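Kitchen Worktop Durability Study, Progress Report for April
Prepared by Jyoti Pathak for the Vincze program office

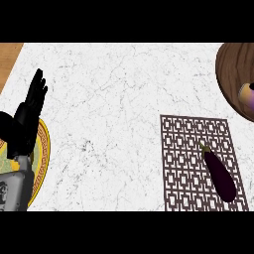 Is the study still on schedule?
The stain and etch series is finished and the heat series is two weeks behind, with the final report date unchanged.

Work completed
The Lovel workshop cut and sealed 121 stone coupons from three suppliers. Each coupon was exposed to lemon juice, red wine, vinegar and cooking oil, then wiped with a damp cloth and left overnight before gloss was measured. Acid etching was found on all unsealed marble. Sealed marble resisted oil and wine well but still lost gloss under lemon juice — the sealer slows absorption and does little against acid.

Kyung-tae Won repeated the gloss readings on the Bekora coupons after the meter failed its calibration check on a Tuesday morning. The repeat readings replace the originals in the data file.

Delays
The heat series needs a second hot plate, and the replacement controller arrived with the wrong fuse. Brândușa Sandu has returned it. Testing on the first plate continues at half capacity.

Budget
Spending is within the approved total. Stone and cutting cost less than planned, while freight cost more. We request permission to move the unspent cutting money to the freight line.

Next period
Complete the heat series. Begin edge-chipping tests on the Asum samples. Horácio Loureiro will draft the care guidance for homeowners, covering resealing intervals and cleaning products to avoid.

Decision needed
Approval of the budget transfer before the next freight invoice falls due.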